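4. Lacing and Break-In

Revised 7/9/20

This section covers first use of the Katsaros mid-cut basketball shoe. Read section 3 (Sizing) before you start. Shoes with marked outsoles cannot be exchanged.

4.1 Before lacing

1. Remove the paper fill from the toe box and the card insert from under the tongue.
2. Check that the insole lies flat and reaches the heel wall. If it has shifted, lift it out and seat it again heel first.
3. Put on the socks you play in. A thinner sock will give a false fit.

Note: Pairs sold under style number 448 ship with flat laces. All other styles ship with oval laces. The two types hold tension differently and should not be mixed on one pair.

4.2 Lacing

1. Loosen every row down to the toe.
2. Seat your heel by tapping it against the floor with the toe raised.
3. Tighten from the toe up, one row at a time. The bottom 3 rows should be snug but should not pinch when the foot is flat.
4. Pull the tongue straight and center it.
5. Thread the top eyelet only if you want the collar closed. Players with ankle braces should leave it open.
6. Tie a double knot and tuck the loops under the top row.

Caution: Do not pull on the collar tab while the laces are tight. The stitching at the base of the tab may tear, and this damage is not covered.

4.3 Break-in

1. Wear the shoes indoors for 20 minutes, walking only.
2. Take them off and check both feet for red marks at the heel and little toe.
3. If there are no marks, repeat on the next day with light shooting and slow cuts.
4. Play at full speed after 2 light sessions.

Note: The Drornodell heel cup is stiffer than the one used in earlier models. Slight pressure in the first session is normal. Sharp pain is not. Stop and go back to 4.2.

Caution: Do not use a heater, oven or hair dryer to soften the upper. Heat weakens the bond between the midsole and the outsole.

4.4 Traction

Wipe the outsole with a damp cloth before each game and let it dry. Sticky mats may be used. Sprays may not, with the exception of Flukano grip cleaner.

Fit questions can be sent to Rania Abou Zeid at the Nurketti service desk. Include the style number and your usual size.

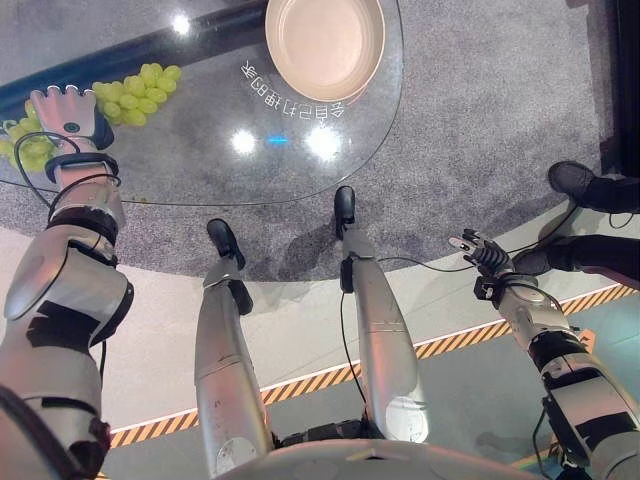

For storage between games, loosen the laces, open the tongue and keep the shoes out of direct sun. Outsole care continues in section 5.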